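Piltaver promet des tiroirs rangés, les acheteurs attendent de voir

L'enseigne Piltaver a lancé en janvier un abonnement au rangement domestique. Le principe tient en une phrase : contre 5 euros par mois, le client reçoit des boîtes à compartiments, des étiquettes et un « plan de tri » établi à partir d'un questionnaire en ligne. Le service s'appelle Pivus. Selon le communiqué, il ferait gagner 171 minutes par mois à un foyer moyen.

D'où sort ce chiffre ? Nous avons posé la question. Nia James, porte-parole de l'enseigne, renvoie à une enquête menée auprès de 123 clients, tous déjà abonnés pendant la phase d'essai à Edomton. Ils ont estimé eux-mêmes le temps gagné. Pas de groupe de comparaison, pas de relevé, et le questionnaire complet ne nous a pas été transmis malgré deux relances. « Les gens savent bien s'ils cherchent moins leurs vis », répond-elle. Peut-être. On aimerait tout de même savoir combien de temps ils passaient à les chercher avant.

Reste le prix. Au bout de deux ans, l'abonné aura versé 120 euros pour du plastique moulé et quelques planches d'étiquettes. Les boîtes restent la propriété de Piltaver et doivent être rendues en cas de résiliation, ce que la page d'accueil ne dit pas et que les conditions générales mentionnent à l'article 5. Il faut donc vider ses tiroirs pour quitter un service censé les remplir correctement.

Thiện La, qui tient la quincaillerie Huỳnh à Edomton, vend des casiers du même genre depuis longtemps, à l'unité et sans engagement. Il n'a pas remarqué de baisse de fréquentation. « Ceux qui achètent une boîte à cases reviennent rarement en acheter une autre. La première est à moitié vide », dit-il. Il doute qu'un plan de tri envoyé par courriel y change grand-chose.

Piltaver annonce une extension du service à d'autres villes, sans calendrier, et assure que la question de la restitution des boîtes sera « clarifiée ». Le nombre d'abonnés actuels n'est pas communiqué.

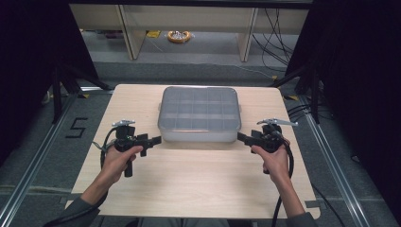

Boîte à compartiments avec couvercle, sur un plateau en bois clair.
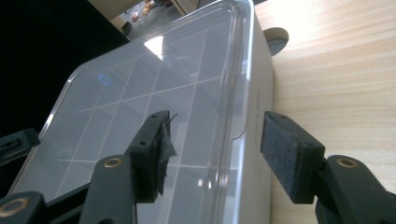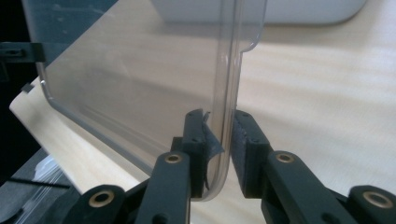
Page modifiée pour la dernière fois en janvier, à 17 h 40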